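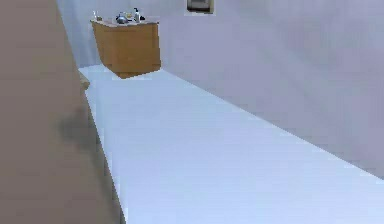 Reading time: 4 min

Feb 19, 2007

Back on the cabin wifi bench after two days lost to the cold chamber queue. Picking up where I left off, which was the Udonex access point dropping people whenever the Dekwood modem hands over from one beam to the next. I'd more or less convinced myself it was the modem. I no longer think so, see further down.

Set-up is the same as last week apart from the antenna cable, which is now the short one with the right-angle connector. I swapped it before starting and then wished I hadn't, as it meant running the whole baseline again. Baseline is fine. Slightly better than fine, so the old cable was probably a bit tired and I've put a tag on it so it doesn't go back on the hook with the good ones. If you're reading this and you need a long one, take the one with blue tape.

Main run in the morning: seven laptops on the access point, all pulling the same file in a loop, satellite link faked by the delay box at 800 milliseconds there and back. I know that's longer than we'd see on a good day over the Atlantic, but the airline people keep asking what it feels like when it's bad, and this is bad. Web pages come up, slowly. Email is perfectly usable. Anything that talks back and forth a lot before it shows you something (the Kistholm login page is the worst offender by miles) is painful. I timed the login page and then gave up timing it and made tea.

Looked at what the login page is doing and it fetches every little picture one after another, each with its own fresh connection. On the ground you'd never notice. With that delay it's dreadful! I've written to Kistholm asking if they can serve it from the box on board instead of going all the way down and back for a logo. I can't see why they'd say no but I've been surprised by them before.

Now the handover thing. I scripted 1,000 beam handovers, one after another with a decent gap between, and left it going over lunch and well into the afternoon. What I expected was a scatter of drops with no pattern to it. What I got was nothing at all for ages, then a clump, then nothing, then another clump. Went through the log by hand, which was every bit as much fun as it sounds. The clumps line up with the access point renewing its addresses. If a handover lands in the middle of a renewal, the access point decides the outside world has gone away and chucks everybody off. If it lands a few seconds either side, the laptops don't even blink.

So the modem is doing its job, and I owe it an apology after all the rude things I wrote on the previous pages. I'm leaving those in, but have put a note in the margin.

Tried stretching the renewal time right out as a quick fix. It does make the clumps rarer, but that's only hiding it. On a long flight you'd still hit one sooner or later, and we'd get a fault report nobody could reproduce. The proper cure is for the access point to wait a bit before it panics. There's a setting in the Udonex menus that sounds like it ought to do this, and it does nothing that I can measure. Either it's broken in this version or I've misunderstood the name. Will ask.

Line in the log I want to remember: 3,277. First bad one, and the cleanest. Everything before it is tidy and you can see the renewal start, the handover arrive on top of it, and the whole lot fall over. If anyone wants to show Udonex a single example, show them that one.

Power: bench supply was steady all day. I had meant to do the power interruption test as well (the short one, for when the aircraft switches from ground power to its own) but ran out of day. The Preda unit is still in its box for the same reason. I did open the box. The mounting plate has the older hole pattern, so it won't go on our rack without the adaptor, and the adaptor is upstairs, or was before Christmas.

Odds and ends:

– The fan on the Dekwood modem is noisier than I remember. Temperature reading looks normal. Keep an ear on it.

– Clock on the logging PC is still drifting. I set it first thing and it was out again by the end of the afternoon, enough to make matching the two logs a nuisance. Please can we just get a new battery for it.

– Whoever borrowed the crimp tool, it's come back with the wrong jaws in.

– Delay box forgets its settings when it's switched off. Write them down before you pull the plug. I didn't, hence the second baseline.

Next: rerun the handovers with renewals forced to happen on purpose, so the overlap comes up every time and I'm not waiting on luck. Then the power interruption test, then the Preda if the adaptor turns up. The first aircraft fit is pencilled in for April and I'd like the drop-outs sorted well before then – changing software on the bench is a nuisance, changing it once it's behind a ceiling panel is a paperwork job.

Left the rig powered with the laptops still looping overnight. Please don't switch it off, even if the fan is driving you mad.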